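Notes from the parish link, 2021-04-29

I've been meaning to write up the Grurnum news for weeks, and the kettle's on, so here goes. For anyone new to the list, Grurnum is the mission parish we've been twinned with since before I joined the choir, and its catechists look after a string of small chapels up the valley, most of which see a priest perhaps once in a season. The rest of the year it's lay people leading the prayers, burying the dead and getting the children ready for First Communion (and mending the roof, when it comes to it).

The big thing this spring is the hymn book. Until now the chapels have sung from photocopies of photocopies, with whole verses missing, and the people at Drernura used one set of words while everyone downstream used another. You can imagine the Easter Vigil! They've finally agreed on a single book of 50 hymns, and the first 400 copies came back from the printer just after Palm Sunday. I was sent one and I've been trying the tunes on our old piano. Number 30 is a beauty, though I can't manage the low notes.

Our Lent collection came to £1332, a good bit more than I'd dared hope with the church half closed. It pays for the printing, and what's left goes towards boat fuel so the catechists can get to their August training week.

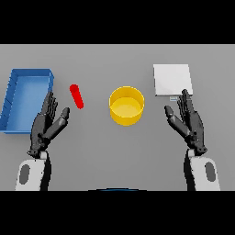

The August week is the part I'm most excited about, and they've asked us for ideas for the children's sessions. I'd like to send something on the loaves and fishes that needs hardly any kit, as everything has to go up by boat. A yellow bowl, a white plate and a blue tray would do me nicely for a whole morning: bread on the plate, paper fish in the bowl, and the tray for going round and gathering up what's left over. If you've run a children's liturgy with less than that, do tell me how.

Two bits of housekeeping. The Đàm family prayer group has moved to the side chapel for now, same time as before, and please bring your own book. And the Grilletent, our big canvas for the summer outdoor Mass, needs airing before anyone sits under it again. I'll put a list at the back of church for people who can lend a hand with the poles.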